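3.2 Layout of the test kitchen

The shared kitchen on the Fistberg site was surveyed as part of the Storage and Small Appliances module. The aim of this section is to record the clearance between the work table and the refrigerator and to check whether both can be used at the same time. Floor plans supplied with the Drerker furniture set were used as a starting point, but they do not show door swing and were redrawn by the group.

The table was placed with one rounded corner toward the refrigerator. Two other positions were tested in February and rejected. In the first, the table blocked the passage to the sink. In the second, the refrigerator door struck the tabletop before it was fully open. 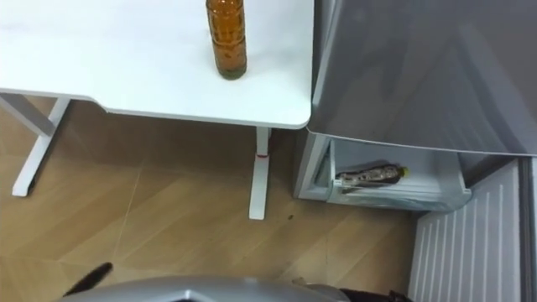 Page last changed: 27th July

The table has a white top and white metal legs, each ending in a flat or widened foot. The right leg carries a thin red band a short distance below the top. The refrigerator stands to the right of the table, with its lower compartment open. The floor has a wood-look finish with pale joints laid on the diagonal, which made it hard to line up the table by eye. A tape line was used for all later measurements.

Results

Gap between table corner and refrigerator side: 13 cm
Spread between repeat measurements: 4 mm
Door openings logged over the test period: 107
Openings in which the door or a drawer touched the table: 11

All contacts were light and left no marks on the tabletop. Most were recorded on days when the table had been moved for cleaning and put back without the tape line. The Tessier method for scoring kitchen layouts gives the final position a pass for reach and a conditional pass for clearance.

Bottles left standing on the tabletop were not counted as obstructions unless they were within one hand width of the edge. This rule was taken from the earlier Imum report and was kept so that the two sets of results could be compared.

Limits of the test

Only one refrigerator was used. Users knew that openings were being logged, and this may have made them more careful. The effect of a full lower compartment on drawer travel was not measured. Raw values are listed in Appendix B, and the redrawn plan is in Appendix C.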